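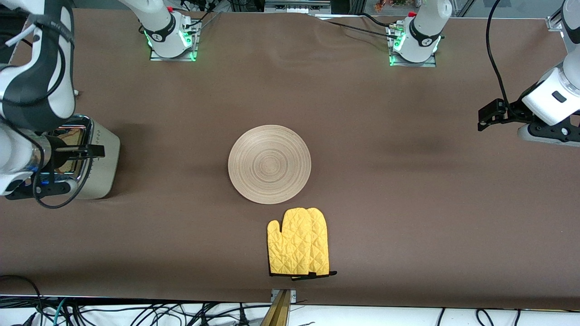 A comet that forgot to grow a tail

By Lucimara Falcão
Dec 31, 2018

Comets have one job. They fall in from the cold, the sun warms them up, and they throw off enough gas and dust to give people something to point at. Comet Kowalchuk has been skipping work.

It was found in October as a smudge on a survey plate, on a long path that would bring it closer to the sun than Mercury ever gets. Everyone who keeps a list of promising comets put it near the top. Then it came in, rounded the sun and headed back out with almost nothing to show for it: a faint haze, no tail to speak of, and a number of canceled viewing parties.

The team at Dakelell Observatory thinks the comet may be wearing a coat. Ice that has been near the sun before tends to lose its top layer first, and the grit left behind settles into a crust. Given enough passes, the crust gets thick enough to keep the heat out. The ice is still down there, sulking.

The trouble is that Kowalchuk isn't supposed to be an old hand. Its orbit is so stretched out that a single lap takes far longer than anybody has been writing things down, and most comets on paths like that are thought to be on their first or second visit. A newcomer ought to be covered in fresh ice and eager to please.

Ines Lestier has heard the objections. She leads the group that followed the comet for 15 nights, three of which were cloudy and one of which was lost to a stuck dome. "I'd have liked a tail," she says. "I had a slide ready for the tail."

What her group got in its place was a good look at the thing itself, which is rare. A working comet hides its solid core inside its own glow, like a streetlamp in fog. With so little glow in the way, the researchers could watch the core brighten and dim as it turned. They came up with a body 400 meters across its longest side, shaped something like a potato that has been sat on, and very dark. It reflects less light than fresh asphalt.

The dark surface fits the crust idea. It also fits a rival one, put forward by a group using the Aster telescope, who suspect Kowalchuk was never much of a comet to begin with. On this account it formed close to the sun, among the rocky bodies, and was flung outward when the giant planets were still shoving one another around. It has spent the time since in deep storage with the real comets. Models of the early solar system say there should be a few such strays out there, though they disagree, sometimes by a factor of 100, on how many "a few" is.

Telling a crusted comet from a misplaced rock comes down to color. Certain minerals soak up light at certain wavelengths, and rock baked near the young sun should leave a dip in the near infrared. The Aster group has one spectrum with a dip in it. Lestier's group has one without. Both teams describe the other's data as "interesting," a word astronomers use with some care.

There won't be many more chances to settle it. Kowalchuk is already fading, and by spring it will be beyond all but the largest telescopes, where time is handed out months ahead to people who planned better. Lestier has asked for two nights anyway. The comet's next visit, if the orbit holds up, is due in 1110 centuries, and she would prefer not to wait.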